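Search the help center
Enter keywords

Soketgate launcher – event pack stuck at "Verifying"
Status: Solved
Opened by: Piyumi Marikar
Handled by: Mirko Villa, Soketgate support

Problem
The Nemau crossover pack for Grirkness downloads in full, then the launcher stays on "Verifying" and shows code 532. The base game starts, but the event jerseys and the stadium map are missing from the locker.

Entry 1 – Piyumi Marikar
Launcher build 156. Desktop PC, wired connection. Restarted twice, same result. Free space on the game drive is 40 GB. Friends on the same server have the pack.

Entry 2 – Mirko Villa
Code 532 means the pack manifest does not match the files on disk. Please close the launcher fully, including the tray icon, delete the folder "packcache" and run Repair. Do not delete "profile" – it holds key bindings.

Entry 3 – Piyumi Marikar
Done. Repair ran for around 16 minutes and stopped at the same code. The game is on a second drive that I added in December. The launcher itself is on the first one.

Entry 4 – Mirko Villa
Build 156 writes the manifest to the launcher drive and the pack to the game drive. If the drive letter has changed since install, the manifest keeps the old path. Check Settings > Storage and compare the letter there with the one in the system. If a drive is missing from the system list, power down and reseat it first.
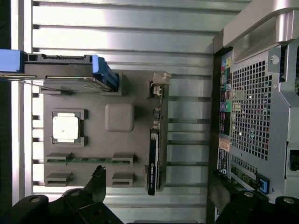 Entry 5 – Piyumi Marikar
Storage shows E, system shows F. Changed it to F, ran Repair again. Pack verified, jerseys are in the locker. The map needed one more restart.

Resolution
Wrong library path after a drive letter change. Corrected by hand in Storage. Path check passed to the launcher team as a request.
Closed 9 August 2020.

Related tickets
Grirkness: event jersey shows as default kit
Soketgate: Repair button grayed out
Nemau pack: stadium map loads without crowd sound
Moving a game library to another drive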